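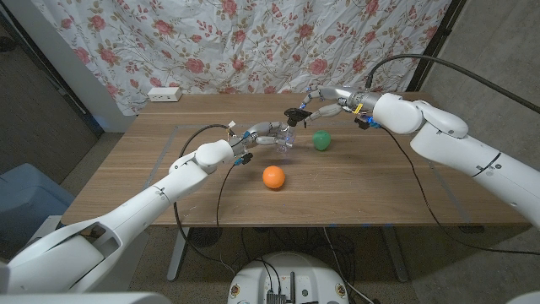 Table in 402 with the rose curtain up. Orange ball near the front, green one further back.

September 19, 2024

Ball and table notes, mostly so I stop repeating them to people in the corridor.

The green ball looks slightly egg-shaped to me. Yanling says it's the light and the angle, and that I went looking for it. Possibly. I'd believe her more readily if she had put it in the ring gauge before saying so. The Trulcombe sheet says the balls keep their shape for 3000 squeezes, with no word on who squeezed them, how hard, or how long they waited before measuring. I'm treating that number as decoration until we have one of our own.

What I want done before anyone writes "round" in the log again:

Gauge both balls across three directions, marking the first with a pencil dot so we can find it again. Leave them off the table overnight and repeat. Same person both times, same gauge. If the green one is out on both days, it's out, and I'll stop going on about the curtain.

The orange one I have no quarrel with so far. I also haven't measured it, so that is worth very little.

Tape. The rectangle on the tabletop is getting very faint against the woodgrain. Elba can see it from her stool and I can't see all of it from mine, which makes "inside the outline" a matter of opinion. We have had this argument already, in January, and settled it by pressing the corners down with a thumbnail. I don't count that as settling it. Proposal: lift the lot, wipe the top, lay it again in something darker. Elba thinks darker tape will leave a mark on the wood. She may be right, but she got that from the Workovmont table, which had a different finish and had been in the sun for years. Try a short strip on the underside first and look at it after a week.

Curtain. I was against it and I still don't see what it gives us. Pink and red roses, green vines, and creases all over. The claim is that a busy cloth is a fairer background than a bare wall when we ask people to pick out the colours. Fine, but then you'd want the same session against the wall as well, and so far all we have is the cloth and a lot of enthusiasm. The creases bother me more than the pattern does. They will hang differently every time it is taken down, so no two days have quite the same background. Iron it or leave it up — one or the other. Yanling has offered to bring an iron. The Su people apparently swear by a printed cloth. I asked what they had compared it with and got a very long pause.

Power strip. Back left corner of the table, against the cloth. I would like it off the tabletop altogether. I don't care for fabric resting round sockets, and it takes up a corner we could use. Elba to see whether it can go on the wall.

Order for Stodel: darker tape, one roll. Yanling wants a bag of 300 spare balls because the price per ball is better. I've said 2, one of each colour, until the gauge readings are in. She has written "mean" next to this in the order book.

Ring gauge is in the left drawer, under the cloths. Put it back there.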